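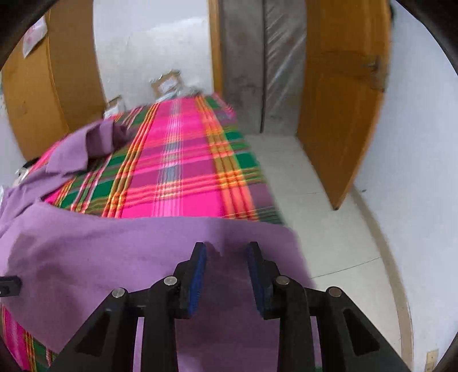
The purple cloth on the plaid blanket, before the next fold.

Saturday, evening

I did my demonstrations in the bedroom today and my right hand is still complaining. The work is simple to explain. I hold the gripper in my hand, I close its two fingers on the cloth, I fold, I let go, and later a robot should learn from this how to fold by itself. When I told my family about the job on the phone, they asked if I am paid to do laundry. I said yes, more or less.

The list from Gridmont asked for 121 folds of a large cloth on a soft surface. I have now 9 sessions behind me and I hoped to finish in this one, but I did not. The soft surface is the difficulty. On the table the fingers come down, they touch something hard, and I know where I am. On the bed they go down and the blanket goes down with them, and then I pinch the blanket together with the cloth. This happened to me three times in the first hour. Each time I had to mark the demonstration as bad and begin again.

After lunch I found a better way. I come in low from the side, with the fingers almost closed, and I take only the edge of the cloth. Then I wait one breath before I lift. I don't know if the waiting is good for the robot. Maybe it will learn to wait also, for no reason, like a person who forgot what he came into the kitchen for. I wrote a question about it to the people at Brandes, who do the training, and I hope they answer before Monday.

What I notice in myself is that I am becoming slower and cleaner. In the first sessions I moved as I move with my own hand – quick, with many small corrections. Now I think before every grasp what the two fingers can do and what they cannot. They cannot feel that a corner is slipping. I can only look at it. When I fold my own shirts in the evening I catch myself using the thumb and one finger, very stiff.

The room is still not in order after the move, and the boxes at the back will have to wait until the end of May. I walk around them.

Tomorrow I rest. Then the last 10 folds, and after that the next list, which is towels.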